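Skisolham Small Carton Set: README

Retail cartons and sleeves on household surfaces, release 2

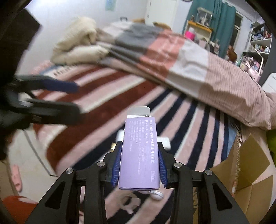
Lavender carton, far end open, tuck flap up. Surface: bed with striped covering and patchwork quilt.

Overview

Skisolham is a set of image sequences and hand-written records covering small retail packaging in bedrooms, kitchens and hallways. The items are light cardboard boxes of the kind that hold cosmetics, refills, chargers, tea and similar goods. Release 2 contains 266 sequences. Of these, 108 take place on a bed or sofa and the remainder on hard surfaces.

The set was put together for people who work on packaging recognition, text reading on small print, and the sorting of household paper waste. It is maintained by Lev Harasym. The earlier release, distributed under the working name Pandis, should no longer be used. Its item records used a different flap vocabulary and cannot be merged with the current ones without manual work.

Contents of the archive

sequences/ holds one folder per sequence, with stills in time order.
items/ holds one plain text record per item.
surfaces/ holds one plain text record per surface.
splits/ holds the lists for training, validation and test.
CHANGES is the change log.
LICENSE is the full license text.

Item records

Each item has one record. Fields are separated by line breaks and written as name, colon, value. Empty fields are left in place and not removed.

item_id: unique within the set
form: carton, sleeve, tray, pouch
main_color: one word from the color list
open_end: near, far, both, none
flap: tuck, glued, torn, absent
flap_color: one word, or same
print_direction: upright, sideways, inverted, mixed
scripts: all scripts legible on the panel facing the viewer
legible_text: transcribed strings, one per line
notes: free text

A shortened record for the item in the figure at the top:

form: carton
main_color: lavender
open_end: far
flap: tuck
flap_color: gray-white
print_direction: sideways
scripts: Chinese, Latin
legible_text: Q
legible_text: INFORMATION
notes: white print on front panel; fine text block mostly unreadable

The main_color field describes the outside of the panel and ignores the print. Inner faces and flaps often differ from it, and flap_color was added in this release to cover them. The terms near and far in open_end are relative to the viewer in the first still in which the end can be judged.

Transcription rules

Only text that can be read in the still itself is transcribed. Annotators were told not to look up the product, and not to complete a word from a partly visible one. Single Latin letters set inside a line in another script are entered as separate strings. Chinese text is recorded by script only in the short record. Where it is sharp enough, the characters are given in a separate file with the suffix _han in the same folder.

Fine print is marked unreadable when fewer than half of its rows can be transcribed. The position of the block is still recorded, as several users asked for unreadable regions to be kept as masks.

Letter case is preserved. Line breaks follow the package, including breaks that fall in the middle of a word.

Surface records

Surfaces fall into two groups, hard and soft. Soft surfaces are beds, sofas, rugs and folded laundry. Their records list the pattern of the top layer, its colors, and whether a second layer is present. Patterns use a closed list: plain, stripe, check, patchwork, floral, other. A bed with two coverings receives two pattern entries in the order in which they were annotated, which says nothing about which one lies on top.

Stripes are recorded by color only. Stripe width was dropped after the October review because annotators disagreed too often on folded cloth.

Ridges and bunched areas are flagged with rumpled: yes. No attempt is made to describe their shape.

Splits

The split is made by item. All sequences of one carton are in the same list, even when they were recorded on different surfaces. The training list holds 200 sequences. The rest are divided between validation and test, and the lists in splits/ are authoritative if any other document disagrees.

Surfaces are shared across the lists. Users who need unseen surfaces should build their own split from the surface_id field. The script used for the Flodano subset can serve as a starting point.

Subsets

Flodano: soft surfaces only.
Dabbas: cartons with two or more scripts on one panel.

The subsets overlap. They are supplied as lists of sequence names and contain no stills of their own.

Known problems

Sideways print has a higher transcription error rate than upright print. The second pass corrected most of the Latin strings and few of the others.

The color list has no entry between lavender and violet. Pale purple cartons are entered as lavender throughout.

Several records give flap: absent for cartons whose flap is folded inward. These are being corrected as they are reported.

Motion blur is not annotated. Stills with blur in one part and a sharp panel in another are kept.

Contents of the cartons are not recorded. A record with open_end set to far or near does not imply that the carton is empty.

Corrections

Send corrections to the maintainer with the item_id, the field name, and the old and new values. One correction per line is preferred. Changes to surface records take longer, as they affect both subsets and the lists have to be rebuilt.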